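Gripper Pad Comparison: Frequently Asked Questions
Praltska bench notes, revised 26 September 2021

These questions come from groups running the hand-held gripper comparison on their own benches. The comparison covers two pad materials (Welach and Zinero) and two finger mounts. Arm and controller questions are at the end.

What does the wrist camera need to see?

Both pads, the gap between them at full opening, and enough tabletop beyond the fingers to show the approach. The two views below are acceptable.

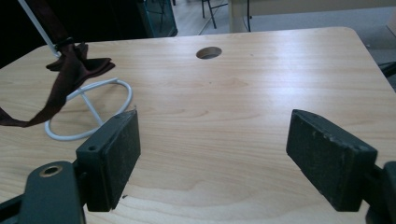 Fingers open, wire stand on the table beyond them.
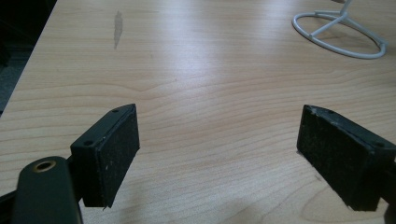
Irfan Lubis: We ran the whole set with the camera tilted further down than you specify and got cleaner pad edges, but lost the target until the last part of the approach. For thin rod and wire I would keep your angle. For flat parts I would not. Could the FAQ say which parts the angle was chosen for?

It was chosen for thin rod and wire. For flat parts, the steeper tilt is permitted if it is recorded in the run sheet. Do not mix tilts within one pad set.

How many grasps make up a full comparison?

2960, divided equally between the two pad materials. Partial sets can be submitted but are reported separately. A set that was interrupted and resumed on the same mount counts as one set.

Do I have to use new pads?

No. Worn pads are part of the comparison. Record the grasp count on each pad before starting. If the count is unknown, enter "unknown" and do not estimate. Pads must be replaced as a pair.

Should pads be cleaned between runs?

Wipe with a dry lint-free cloth at the start of each session only. Dust pickup changes friction on both materials, and cleaning at irregular intervals makes the results hard to compare. Solvent is not allowed on Zinero pads. It softens the adhesive layer and the pad creeps under load.

A strand has come loose at the edge of a pad. Is the pad still valid?

Yes, if the strand does not reach the contact area when the fingers close. Trim it flush with a blade. Pulling it will lift the edge. If the edge lifts anyway, the pad is finished.

Which mount is better?

In our June runs the rigid mount gave 86 percent first-attempt success on wire targets with Welach pads. The compliant mount did better on fabric and worse on wire. We do not publish a single ranking across target types, and we ask that submitted reports not do so either.

My fingers do not close parallel. What should I check?

Check the mount screws first, then the threaded inserts. An insert that has turned in its bore will feel tight on the screw while the finger still rocks. Replace the mount in that case. Re-gluing an insert has not held up in our tests past one session.

How wide should the opening be at the start of a grasp?

Fully open. Starting from a partial opening shortens the closing time and makes the force curves impossible to line up with those from other sites.

Does the table surface matter?

Less for grasping than for tracking. Wood grain gives the tracker usable texture. Plain white tops do not, and need printed markers. Glare is a larger problem: a bright reflection across the work area will drop features on some exposures. Lock the exposure before the first run and leave it locked.

Can hand-held results be compared with results from an arm?

Only for contact data. Approach paths differ too much. The Chuang arm used in our second phase carries the same fingers on an adapter plate, so pad wear and slip can be compared directly. Approach time, path length and retry count should be left out.

What controller settings does the arm need?

Load the supplied profile and change nothing except the tool mass. Force limit stays at 14 newtons for both materials. Higher limits hide the difference between the pads, particularly on wire.

The camera and force logs are out of step. Can they be corrected afterward?

A constant offset can be corrected. Close the fingers sharply three times at the start of each log and align on the contact peaks. Drift cannot be corrected with this method. If the offset at the end of the log differs from the offset at the start, discard the log.

Where do I send results?

Upload the run sheet, raw logs and pad record together through the project page. Video without a run sheet is not processed.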